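Ultodier
Quiénes somos

Ultodier es una oficina de planificación y compra de equipos de automatización para lavanderías pequeñas y talleres textiles.
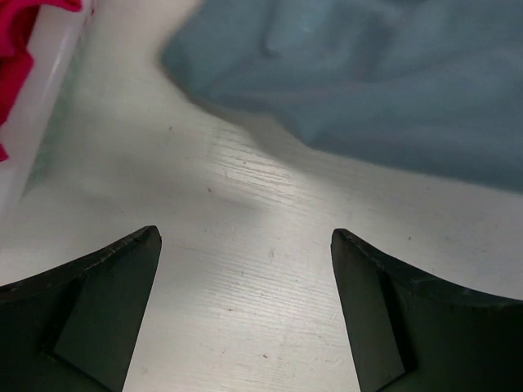 Lo que hacemos

Ayudamos a nuestros clientes a decidir qué equipo comprar, en cuál orden y con qué dinero. No fabricamos robots y no cobramos comisión de los fabricantes. El cliente nos paga por horas, y así puede confiar en que el consejo es solamente para él.

Antes de pedir ofertas, estudiamos el puesto de trabajo: la altura de la mesa, la luz, los recipientes, las telas que se manejan cada día. Una pinza que trabaja bien con cajas puede trabajar mal con una toalla arrugada, y este gasto es difícil de recuperar después.

Cómo preparamos un presupuesto

El presupuesto tiene 4 partes: el brazo, la pinza con sus dedos de repuesto, la instalación y la formación del personal. Los dedos se gastan, y por eso los ponemos en una línea propia. También pedimos siempre 3 ofertas por escrito y las comparamos en la misma tabla, con los mismos plazos de entrega.

Nuestra historia

Empezamos en Drundberg, con un encargo de la lavandería Karabulut, que quería renovar su zona de clasificado. De aquel trabajo nació Oltum, nuestra hoja de cálculo para planificar compras, que hoy contiene 264 partidas con su precio y su vida útil prevista.

Para empezar

La primera visita cuesta 400 euros y este importe se descuenta si usted contrata el plan completo. Los planes para el año siguiente los aceptamos hasta septiembre.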